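7. When a finger stops, slips or will not let go

Most trouble with the Arnum hand-held gripper comes down to the fingers. They are simple, they are exposed, and they are the part everybody pokes. Work through this section before you write to Puramia support, as the first thing support will do is ask whether you have worked through this section.

The fault codes below appear on the handle display. If the display is blank, charge the gripper and come back.

7.1 Fault 72: finger stalled

Fault 72 means the motor pushed, the finger did not move, and the gripper gave up after 600 milliseconds. It gives up by going limp, so whatever it was holding is now subject to gravity.

1. Let go of the trigger completely. Squeezing harder sends the same request to the same stuck finger, only with more feeling.
2. Lower the gripper until the load rests on something soft or flat. Do this slowly, with your other hand under the load and clear of the hinges.
3. Hold the power button until the display goes out.
4. Look into the hinge of each finger. Thread, fluff and slivers of cardboard are the usual finds.
5. Remove anything you see with the plastic tweezers from the kit. Metal tweezers scratch the pivot, and a scratched pivot will bring you back to step 1.
6. Switch on again and wait for the fingers to open fully on their own.

CAUTION: Never clear a hinge with the power on. The fingers run a homing movement when a blockage clears, and they do not check first whether the blockage was you.

Note: Fault 72 straight after start-up, with clean hinges, nearly always means the pivot screws have been overtightened. Back each one off by an eighth of a turn. If you have never touched the screws, ask who has.

7.2 Load slips or the box folds

Open boxes are harder than they look. The walls have nothing behind them, and the Arnum will cheerfully press them inwards until they meet. The factory grip setting of 200 is meant for rigid objects, and a box without its lid is not one.

1. Open the fingers wide and bring one down on each side of the box, outside the walls.
2. Check that both pads lie flat against the card. A pad that touches only at its tip will dent the wall and then slide off the dent.
3. Turn the grip setting down before closing.
4. Close in short squeezes. Stop when the walls start to bow.
5. Lift a finger's width and wait. If the box tilts, put it down and move the grip towards the heavier end.
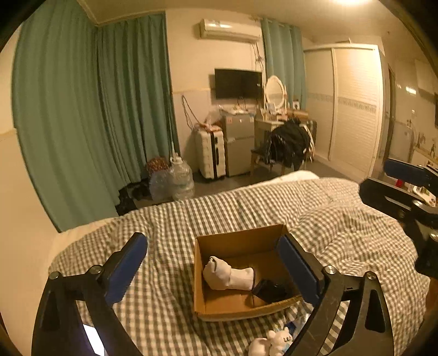
Fig. 7-2. Fingers open on either side of a shallow box. Blue pads face inwards.

Soft surfaces make all of this worse. On a bed or sofa the box sinks as the fingers come down, the bedding rises to meet them, and the pads can take hold of a fold of cover along with the card. The gripper regards this as a successful grip. You will find out otherwise when you lift and the bedding comes too.

6. On bedding, smooth the cover beside the box before closing, and move small items and loose wrappers out of the way of the fingertips.
7. If cloth has been caught, do not pull. Open the fingers fully, switch off, and ease the cloth out by hand.

CAUTION: Do not practise on boxes holding glass, liquids or anything with sentimental value. Soft toys are ideal. They fall well and do not complain.

7.3 Fault 1367: fingers will not open

This is the one to take seriously. Fault 1367 means the gripper has lost track of where its fingers are and has decided, for safety, to keep hold. Whether it is safe depends a good deal on what it has hold of.

1. Rest the load and take your thumb off the trigger.
2. Press the red release under the handle. It needs a firm push and makes an unpleasant click.
3. Spread the fingers by hand, holding them by the arms. Do not lever against the pads, which are glued and will come away.
4. Run the homing routine from the Service menu with nothing between the fingers.

If the fault returns on the same day, stop using the gripper. Do not tape the release down. We added that sentence after the first batch, and would have preferred not to.

Owners of the older Heydari handle have no red release. Remove the battery instead, wait one minute, and continue from step 3.

7.4 Before sending it back

Note the fault code and the grip setting, and pack both in writing with the gripper. Fingers should be open, the battery out and the travel lock on. Returns go to the Urkeck service desk, at the address on the warranty card. Please remove whatever the gripper was holding.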